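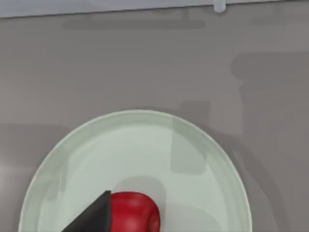

Bláthnaid Nic Aodha writes that she followed the old version of this section to the letter and her desk still sank overnight, so could we please say, in words a tired person can read, which button stores the height and which one forgets it. Yes. The left one stores. The right one forgets. The symbols printed on them were chosen by a different department.

SECTION 4: FIRST POWER-UP AND HEIGHT MEMORY

Read this before you plug in the Gunell sit-stand desk. If you have already plugged it in, read it anyway and skip step 1 with a clear conscience.

Before you start

The legs, crossbar and top should be fully assembled as in Section 3. If you have screws left over, go back to Section 3. The bag contains two spare long screws and nothing else spare, whatever your brother-in-law says.

Take everything off the top. This includes the monitor you were planning to leave on because it was such a nuisance to lift.

4.1 Connecting power

1. Push the leg cables into the control box until they click. Either leg can go in either socket.

2. Push the handset cable into the smallest socket. It only fits one way up. If you are pushing hard, it is the other way up.

3. Plug the control box into a wall outlet. Do not use an extension cord that already runs a heater, a kettle or a laser printer.

4. Wait for the handset to show two dashes. A single beep is normal. Continuous beeping is covered in 4.5.

CAUTION: Keep hands, knees and pets out from under the top from here on. The desk does have a collision sensor. It is designed to notice a filing cabinet and has a much lower opinion of cats.

4.2 Resetting the legs

The two legs leave the factory at slightly different heights, and until they have been introduced to each other the desk won't move properly.

1. Press and hold DOWN.

2. Keep holding. The top will sink to its lowest point, stop, and then do nothing for several seconds. Most people let go here. Don't.

3. When the top dips a little further and rises again, release the button. The handset should now show a number.

If the number reads 60, you have the centimeter setting and the desk is at its lowest height. To change to inches, hold UP and DOWN together until the display blinks.

Note: You will have to repeat the reset after a power cut, after moving house, and after anyone unplugs the desk to charge a phone.

4.3 Storing a height

1. Raise or lower the top to where you want it. For sitting, your elbows should bend at close to a right angle with your shoulders relaxed. Sit the way you really sit. The posture you adopt while reading a manual will be gone by lunchtime.

2. Press the left button once. The display shows S.

3. Press 1 or 2 before the S goes out. You have a few seconds.

4. Move the desk somewhere else and press the same number. The top should travel back by itself.

The right button clears whichever number you press after it. There is no warning and no undo. Pichit Meesuk of Leeds asked for a confirmation beep, and owners of the newer handset now have one. Owners of the older handset have our sympathy and a sticker, which is in the envelope with the warranty card. Put it over the right button.

4.4 Limits

You can stop the desk from going above or below a chosen height. Do this if you have a window sill, a shelf, a radiator or a chair with proud armrests.

1. Move the top to the highest position you want to allow.

2. Hold the left button and UP together until the display blinks twice.

3. For a lower limit, do the same with DOWN.

To remove both limits, carry out the reset in 4.2. Stored heights survive this. Limits do not.

CAUTION: Maximum load is up to 54 kg, spread evenly. A person sitting on one corner is not spread evenly.

4.5 If it doesn't work

Desk moves down but not up: it hasn't been reset. See 4.2, particularly the part about not letting go.

Desk sinks overnight: usually a leg cable that has not clicked home. Unplug at the wall, push both cables in again, and reset. This was Bláthnaid's trouble, along with the button.

Display shows E and a number: write the number down before you unplug anything. E21 means the motor is too warm. Leave the desk alone until it cools, and stop demonstrating it to visitors.

Continuous beeping: the top is not level, or something is leaning on it. Look for elbows.

Handset blank: check the outlet with a lamp. Then check that the lamp works.

If none of this helps, contact Tulell, who handle all service on Gunell desks, and have the serial number ready. It is on the underside of the crossbar, facing the floor, and we are sorry about that.

Section 4 revised 13 Apr 2025. Cable tray and hooks are in Section 5.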